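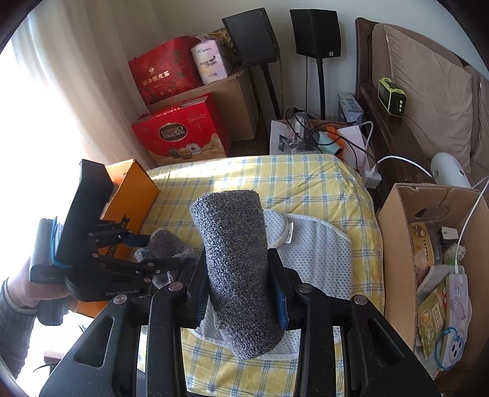
Pauses

Towel in the right, sock in the left. Don't let go of either. Start over if you let go of either.

That was the rule that week and I had made it up myself, so I couldn't complain to anyone. Two hands, two grippers, one bed with the yellow checked sheet on it. Roll the towel, pick it up, hold it, take the sock with the other hand, hold that too, then put them down where the card says. The card changed every time. My thumbs hurt.

I was supposed to have it done by Thursday.

The lab in Pretulley had a bed once. Sort of a bed, a foam block with a sheet stapled to it, and Temba was very good on the foam block. Temba could put a towel anywhere you liked on the foam block. Then they took Temba to a real apartment for the funding people and it stood over a real bed with a real blanket hump in it and closed its fingers on air. Twice. Then it put the air down, very gently, at the far corner. Success light came on.

So, homes. Real ones, with stuff. Chocolates, speakers, cables, boxes with the flaps up. Leave everything, the message said, don't clean. My mother would have died. I moved one cup, then felt guilty and moved it back.

I did the recordings before breakfast and after dinner, and in between I drove to the lab and looked at what I'd recorded, and in between that I wrote the paper in my head. Prilico, we were calling it. The method, not the robot. I forget who came up with it, it was on a slide and then it was on every slide. The idea was easy enough to say in an elevator. A person does the chore with the grippers. The robot has the same fingers. So the robot watches what the fingers saw and does what the fingers did. The part that was ours, the Prilico part, was the trimming. People are slow. People stop and think, scratch, look out the window. Prilico went through every recording and cut out the stopping. What you got was a person who never hesitated about anything.

I liked watching those. Me, but sure of myself. Towel up, sock up, across, down. I looked like somebody who had a pension.

Sixty-two recordings, all me. Trimmed overnight, trained the day after. Then Temba on the test bed, sixteen tries.

Five.

I ran it agian because I thought I'd loaded the wrong file. Five. Not even the same five.

It was the way it failed that bothered me. It would get the towel, fine, up it went, and then the other arm would come in for the sock while the towel was still swinging. Knock. Towel on the sock, sock under the towel, arms still going like nothing happened, off to the corner with whatever they had. It was so confident. I've dated that robot.

"It needs more data," my advisor said from the doorway, coat on. He says that about everything. He said it about the coffee machine.

I went home and sat on the edge of the bed with the grippers on my lap and didn't record anything. It was February and dark already. The fridge was doing its hum. I thought about sixty-two more, and my thumbs.

Then I did one just to see. Slow. Watching my own hands this time and not the card.

Towel in the right. Up. And then – I stopped. I always stopped. I hadn't known that. I held the towel up and it hung there and moved a little and I waited for it to quit moving, and only then did my left hand start for the sock. I wasn't thinking, I wasn't tired, I wasn't looking out the window. I was waiting on the towel.

Did it again. Stopped again, same place. Tried to do it without stopping and hit the towel with my left hand and said a word.

So that was what we'd been cutting.

I didn't call anybody. It was late and also I wanted it to be mine for a night. I opened the laptop on the floor and turned off the trimmer, one line, you put a pound sign in front of it. The whole contribution of the paper, behind a pound sign. I set it training on the originals, every one of the sixty-two, windows and scratching and all. Went to bed on top of the sheet with my socks still on, because the other thing to do was put away the grippers and I couldn't face it.

Next day, the test bed. Early, before people. I had the hall lights off because the switch is in a stupid place.

Temba took the towel. Lifted it. And stopped.

I had seen that robot stop before, plenty. It stops when it's broken. There's a sound, and a red thing on the screen, and you go get the long screwdriver. This was not that. No sound. The arm was up and the towel was swinging under it, and the head camera was pointed at the towel, and it waited. I had my hand on the big red button and I didn't push it. The towel slowed down. The towel quit. And the left arm started for the sock, in no hurry, the way you reach for something on a shelf when you're carrying a kid.

Then halfway across, it turned its head to the wall. Just looked at it. For a while.

There was no window in that room. There is a window in mine.

Then it went back to work and put the sock down, and the towel down, and the light came on.

Ten out of sixteen. I wrote it on my hand as there was no paper, then found paper, then wrote it there too. Ten. Of the six misses, two were the sheet and one was me walking in front of it. The rest I don't know. In the rest it mostly just looked tired. I know you can't write that.

My advisor read the numbers standing up. He read them again sitting down.

"So the trimming hurts," he said.

"Some of it's good. Trimming the window should be fine. It's the towel pauses you want to keep."

"How do you tell them apart?"

Good question, and I'd been up since four with it. On the recording they look the same. Fingers closed, nothing moving, or nothing of me moving. You could measure the towel, I said, see if it's swinging. Okay, he said, and the sock? You stop before the sock too. Why do you stop before the sock?

I had no idea. I put my hands out in front of me in his office, like an idiot, thumbs and two fingers on each side, and did it in the air. Up. Wait. Reach. And – there, a little one, right before closing. What was I waiting for? The sock wasn't doing anything. It was a sock.

"Maybe that one's nothing," I said.

"Take it out and see."

I took it out and saw. It took the rest of the week. Without the towel wait, bad. Without the window, fine, a little better even. Without the sock one, Temba still got the sock. It just got it from any old place, by the toe, by the middle, bunched, and then it couldn't lay it flat. With the pause it went in by the cuff. So I'd been choosing. Somewhere in there I was picking my spot, all sixty-two times, and if you'd asked me I would have sworn I just grabbed it.

The people from Ginow came to see it. They wanted to buy the fast version. They had seen the fast version in the old video, on the foam block, and it was what they had come for, and they stood with their visitor stickers on and watched Temba hold up a towel and wait.

"Is it stuck?" one of them asked.

"No."

"Is it thinking?"

"It's letting the towel stop."

She watched. She had her arms crossed and I saw her lean a bit, the way you do in a car when somebody else is driving. The towel stopped. The arm went.

"Can you speed that up?"

"We did," I said. "That's the first table."

The paper got a new title and lost its elevator sentence. Prilico now means the opposite of what it meant, more or less, and we kept the name because it was on the shirts. Section four is all pauses. There's a chart of mine, by length, by time of day. Evening ones are longer. A reviewer wanted to know whether the operator had been instructed to wait and I wrote back no, the operator had been instructed to hurry.

We left the window in for the demo. I keep meaning to take it out. It's a one line change and the numbers are better without, I've got it marked on the list under the thing about the stickers. But it was late last night and I was the last one there with it, doing one more run for the figure, and it got the towel up and it got the towel still, and then it turned and looked over at the wall where there isn't anything. I looked too. I'd had my coat on for an hour by then. I waited until it was done and then I reset the bed.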